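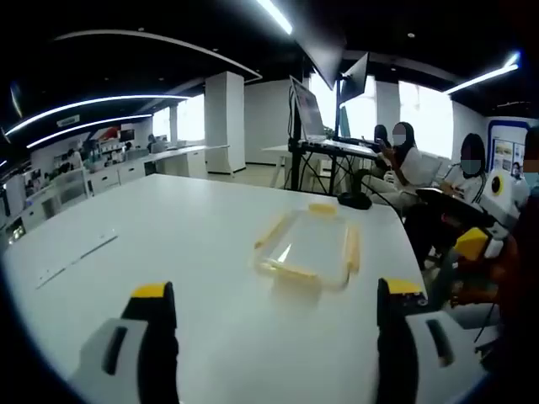 Fig. 2. Clear container with yellow clips, on a white table.

Section 12: Putting Your Stitley Away for the Season

If you sew mostly in the cooler months, as so many of our customers tell us they do, your Stitley will probably spend part of the year in a closet. That's perfectly fine! A little care now means you can sit down in September and pick up right where you left off.

1. Turn the machine off and unplug it from the wall.

2. Raise the needle, snip the thread near the spool and pull the loose end out through the needle (never backward through the tension discs, please).

3. Take out the bobbin and brush the lint from around the hook. Go slowly here and get into the corners, where felt-like clumps love to hide.

CAUTION: Don't blow into the machine or use canned air. Both push lint deeper inside.

4. Remove the needle and throw it away safely. Starting the new season with a fresh one is a small treat.

5. Gather your presser feet, bobbins and screwdriver into a lidded container. Any snug lid will do, and a clear one saves a good deal of rummaging later on.

6. Lower the presser foot onto a scrap of cotton, put the cover on, and store the machine upright in a dry room.

NOTE: Keep the foot pedal beside the machine, with its cord loosely coiled. A tight wrap can damage the wire over time.

If a foot goes missing, ask your Mavent dealer for accessory set 1578, which fits every Stitley model.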